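The box maker of Gargate

Most of the people who buy from the workshop at Gargate have never been there. It is at the back of a yard behind the old Emard printworks, up a flight of outside steps, and the sign is small enough that delivery drivers ring to ask where it is. The woman who runs it has been making cardboard boxes by hand for 16 years. She agreed to talk on condition that her name was left out, as she has more work than she can manage and does not want more.

She started out in the printworks itself, on the finishing side, folding and glueing. When the firm moved most of its work to Drurham she was offered a job there and turned it down.

"It was an hour each way on the bus and I had a child at school," she says. "I asked if I could buy the old creasing machine and they let me have it for next to nothing. They'd have had to pay someone to take it down the stairs."

Her first orders came from a bakery that wanted cake boxes in a size it couldn't get from a catalogue. After that came a candle maker, then a museum shop. The largest job she has taken was 2,705 boxes for a tea company, all with a lid that lifted off and all wanted before October. She did it with one helper and says she would not do it again.

"I was dreaming about flaps. You get so you can't look at a cereal packet."

She now keeps orders to a few hundred at most, and a good part of the work is much smaller than that. People come to her with one object and want one box. She has made them for christening gowns, medals, a set of false teeth and a long clay pipe that had been wrapped in a tea towel for three generations.

The first thing she asks is what the box is for, and she says people are often surprised by the question. They have come with measurements and expect to be given a price. But a box that will sit in a cupboard is different from a box that will be posted, and both are different from one that will be opened every day.

"If it's going to be opened every day, the corners go first. So I'd put the money into the corners. If it's going in the loft, I'd put it into the board, because of the damp."

The board comes from a mill supplier called Woo, who she has used from the start. She buys it in sheets and stores it flat, on racks she built from old shelving. She has tried cheaper board twice. Both times it cracked along the fold when the weather turned cold, and she had to make the orders over again at her own cost.

Measuring is where most customers go wrong, she says. They measure the object and give her that as the size of the box, leaving no room for fingers or tissue. She has stopped arguing about it on the phone. These days she asks them to send the thing itself if it can be sent, or a paper outline drawn round it.

I asked whether the work had changed much. She thought for a while and said that white had come back. For years everybody wanted plain brown, and she could hardly give white board away. Now it is most of what she sells, though it marks easily and she has to wash her hands all day long.

She also gets asked more often for shallow trays and boxes without lids, for desks and drawers. These she rather likes. They are quick to make, and there is nothing to line up at the end.

"A lid is two boxes, if you think about it. And they've got to agree with each other."

Her prices are not high. A small one-off box costs 20 pounds and a large one with a lid can come to 60, with postage on top. She is aware that some people think this is a lot for cardboard. She doesn't mind, and tells them where they can get a ready-made one.
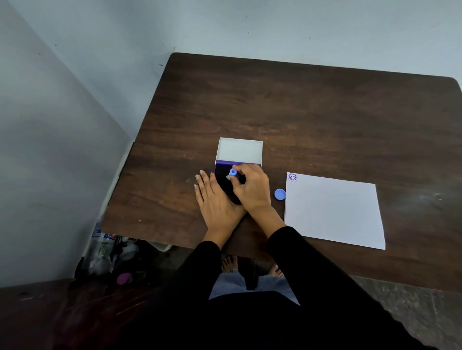
What comes next

She has no plans to retire, but her wrists are not what they were and she has given up the heaviest board. A niece comes in after lunch on some days and is learning the creasing machine, which sticks in wet weather and has to be talked to.

"She's neater than me already," she says. "She's slow, but slow's fine. I was slow."

The lease on the yard comes up for renewal next spring. She has looked at a unit on the ground floor, mainly for the sake of the drivers, but it has no north window and she isn't keen. If she does move, the creasing machine will have to go down those stairs after all, and she has started asking who might be willing to carry it.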